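Home Services Locations Careers Contact
Search this site Enter keyword Go
Print this page | E-mail this page

Cell Operator, Sorting Floor (two openings)
Plikitz Laundry Services, Lamar plant

Plikitz sorts and washes clothing and household linen for 102 customers. Until last year all sorting at Lamar was done by hand at long tables. Part of it has now moved to two-arm robot cells, and we are hiring two people to run them. Both openings are full time, on the early shift, starting at 6:00 a.m.

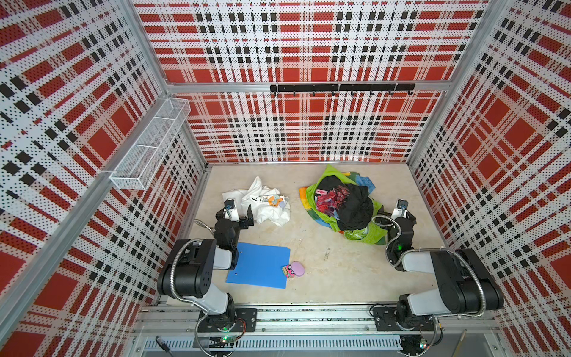 What has changed on the floor

No sorting jobs were cut when the cells came in. Four sorters retrained as cell operators, and the rest still work the tables. Heavily soiled items, coats and anything with a zipper more than a foot long go to the tables. An operator stands less and lifts less than a sorter does, but spends more of the shift watching and writing things down. Some of our people prefer the tables and have stayed there.

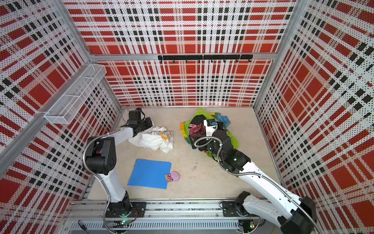
Operators set out each load, start the cell and step in when an item is missed or dropped. You will be trained to watch two arms at once. One gripper can be down on a white cloth while the other is deep in a pile of colored fabric, and either may need you first. You will also pull out things that are not laundry, log them, and put them in the claims bin. Each stop is entered in the shift log with the time and the cause.

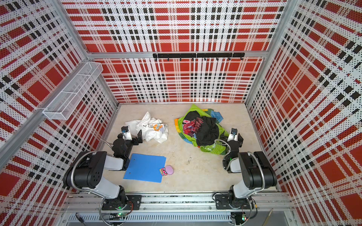
Gwawr Dafis moved from the tables to the cells in May and says the first two weeks were slow going. She missed talking across the table, she told us, and asked that operators rotate back there one shift in five. We now do this for everyone, new hires included.

Pay is the same as for senior sorters, with a $400 payment when you finish training. Training is paid and takes three weeks. You do not need to have worked with robots.

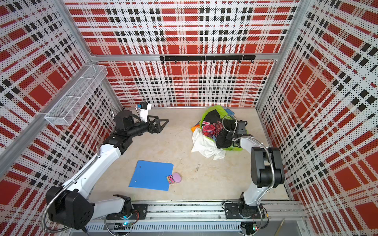
You do need to be able to read care labels, stay on your feet for part of the shift, lift 30 pounds and write a clear note for the next operator. Laundry or warehouse experience helps. Operators do not program the arms; Priit Rätsep and the maintenance crew handle that.

To apply, send a resume or a short letter to Barbara Czarnecka, Personnel Office, Plikitz, Lamar, and put job number 1716 at the top. Current table sorters may apply through their shift lead. Interviews include a half-hour walk on the floor, so please wear closed shoes.

Print this page | E-mail this page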